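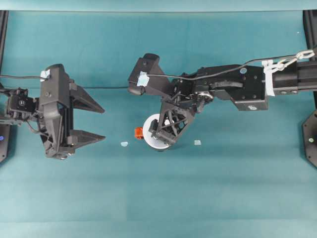

Plidik seller fees going up - anyone staying?

Kunddale Resellers Board > Marketplaces > General

tomsattic
2021-09-28
Just had the email. Plidik are putting a flat fee on every listing that doesn't sell in 21 days, on top of the normal cut. I've got 236 listings up, mostly vintage watches and a few handbags, and loads of them sit for months. That's how watches work. Is anyone moving off or just swallowing it?

pennyweather
Got the same email. Swallowing it for now. Buyers are there and thats the end of it for me.

brack_and_son
Moved half my stock to Udusby in February. Slower but the people who turn up know what they're looking at. Fewer daft offers. Payout takes longer though, be warned.

tomsattic
How much longer? Cash flow is the whole problem here.

brack_and_son
Nine days on a good one. Had one go to sixteen cos the buyer didn't confirm. They do chase but you have to ask.

Anouk Mertens
The fee isn't as bad as people make out. Read the bit under the table - relist at a lower price before the 21 days and the clock starts again. Doesn't say how much lower. I dropped a bag by a pound last night and it reset.

pennyweather
Oh nice. Missed that completely

quillon77
They'll close that within a month. Same thing happened with the free postage trick, everyone posted about it on here and it was gone.
Also I don't agree it's "not as bad". It's a race to the bottom. Whole point of a fee like that is to make you cut prices so they get more sales through. Suits them, suits buyers, we pay for it.

Anouk Mertens
Well yes, they're a business. You could say the same about any shop taking stock on consignment. Van Rooij take a third and they'll ring you up to mark down after six weeks.

quillon77
Van Rooij authenticate and photograph and post it. Plidik do none of that. Not the same thing at all.

Godelieve De Bruijn
Sold with Van Rooij for two years, trainers first then watches. Good people but they want the sort of thing that goes for 200 and up, anything under that they send back and you pay the carriage. So no use for Tom's cheaper bits I'd think.
What sort of price are most of yours?

tomsattic
All over. Cheapest is a fiver strap, dearest is 473 for a boxed diver that's had no end of watchers and not one offer. Most are 40 to 90.

brack_and_son
473 is too much if it's the one I'm thinking of. Sorry. Same one went on Udusby for a good bit less, with papers.

tomsattic
Mine has papers! And was serviced.

brack_and_son
Then say so in the title, its right at the bottom of your description. Took me ages to find it

Godelieve De Bruijn
Agree with that. Put the service date in as well, and who did it. I'd leave the price alone for now.

pennyweather
Does anyone know if the fee hits drafts or only live ones? I've got a heap of drafts

Anouk Mertens
Live only. Paused ones count as live though, which caught me out.

quillon77
Paused counts?? Right, that's me off then. Pulling mine tonight.

tomsattic
OK so plan is - straps and cheap stuff stay on Plidik and I do the relist thing while it works. Dearer ones to Udusby. Title changed on the diver. Brack, do they want photos of the movement or just the dial?

brack_and_son
Movement and caseback for anything over a hundred. Dial's fine for the rest.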